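Filed under: Teleoperation / Demonstrations / Bin tasks

Date: October 20, 2022
From: Ming-te Lai
Subject: Re: block bin demos, how many do we need

Damilola Danladi wrote:
> Started the Lotau block set. I'm driving with the hand
> controller and it's slow going near the walls, I keep
> backing off and coming in again. Do you want those kept
> or should I redo them? Also how many before you try
> training? Akpan said 3,000 for theirs, please say no.

No, not 3,000. Let's stop at 162 and see, that's what we had for the pegs in January and it got us a policy that at least went to the right place.

Keep the ones where you back off. Seriously. The Tullodis set was all clean approaches and the arm had no idea what to do once it was off by a bit, just sat there pushing. What I'd throw out is anything where you stop to think for a long time with the gripper hanging over the bin, it learns the pause. Trim those or redo.

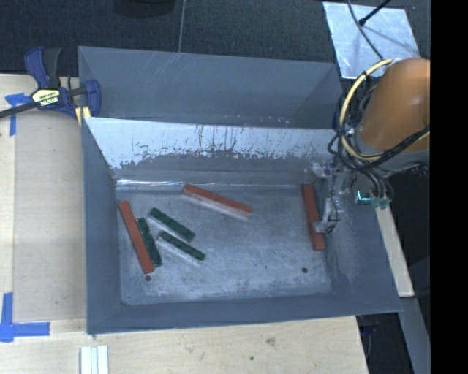
Blocks by the side wall: turn the wrist before you go down, not while your going down. I know it feels slower. Fingers along the long sides, then straight up, then move. If you drag it up the slope the wrist force goes nuts and the log is useless to me.

Mix up the order too please. First 28 you sent, you do red first nearly every time, then green. Don't want it learning that. And stir by hand between runs, don't just drop them back in with the arm, they end up in teh same spots.

Controller lag, yes I see it as well. Up to 100 ms on the Ferkent box, worse when the wrist video is on. Turn the preview off if you can stand it, recording still works without.

Clamp on the bin stays put. If it has to come off, new folder and tell me, don't mix them.

Will look at the rest tonight, prob. Send what you have even if half done

Ming-te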